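Home » Projects » Flerklow » Gallery

Folding by hand, for machines: the Flerklow clothing demonstrations

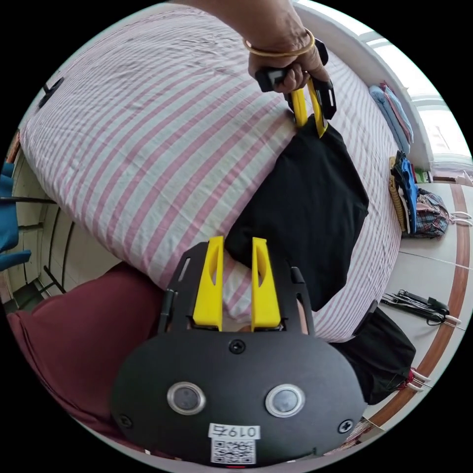

Can a robot learn to fold washing from people using hand-held grippers?

Partly. A policy trained on demonstrations of this kind will copy the motions it has seen often, on garments close to the ones it was trained on, and its results drop off quickly after that.

Gallery notes, posted 4/10/26

Flerklow is our look at whether hand-held gripper demonstrations recorded in ordinary homes are worth the trouble for cloth work. We came to it doubtful and are still fairly doubtful. The claim you hear at every workshop is that home data gives you variety for next to nothing, and that variety gives you generality. We wanted to see the second half of that tested by people who had no product to sell.

Caption: Two hand-held grippers at work on a bed with a pink-striped sheet. The far one has a black garment (probably a T-shirt) pinched at its upper corner. The near one, labelled 0197, has its yellow fingers spread either side of a fold in the sheet.

Beds and bedding

A bed is a harder surface than a lab bench for this job. The sheet moves when the garment moves, and a fold in a sheet can look a lot like a fold in a shirt. Clerik, the policy we trained, grabbed bedding along with the garment often enough that we gave it its own failure code. On a bare table the same checkpoint hardly ever earned that code. Anyone reporting table results as "household folding" should be asked about it.

Dark garments

Black cloth was the worst performer in our trials. Creases that a person picks out without thinking are faint in the images, and Clerik's choice of grasp point wandered. We tried brightening the footage in July. It improved the training loss and did nothing we could measure for the folds.

What was collected

The set is called Jaidee. It holds 487 demonstrations from 16 homes, each using 2 grippers, one per hand. That sounds like plenty until you split it by garment type. T-shirts dominate. Anything with buttons is thin on the ground, and fitted sheets were dropped from the protocol altogether after the first homes (a decision we regret, seeing as people ask about fitted sheets before anything else).

What was tested

We ran 45 folding attempts on the two-armed rig at Zerkgate, with garments kept out of training. A fold counted if the sleeves ended up inside the outline and the thing could be picked up as a stack. We aren't putting a headline success rate on this page. The number swings a lot depending on whether you count a fold that needed a second go, and we have seen too many rates lifted out of gallery pages and dropped into slides. The full table, with both ways of scoring, goes in the write-up.

Two things we would argue with

First, more homes did not clearly help. Training on half of them gave folds our scorers struggled to tell from the full set. It may be that the homes are too alike in the ways that matter, or that our test is too small to pick up the difference. We lean towards the second explanation, grudgingly.

Second, people using grippers don't fold the way they fold with bare hands. They slow down, they pinch corners they would normally scoop, and they skip the smoothing pass with the flat of the palm. Whatever Clerik has picked up is that altered style. Calling it "natural human behaviour" is a stretch, and we've taken the phrase out of our own project summary.

Still open

Flipping a garment that has landed face down. Socks. Any surface softer than a mattress.

Back to Flerklow project page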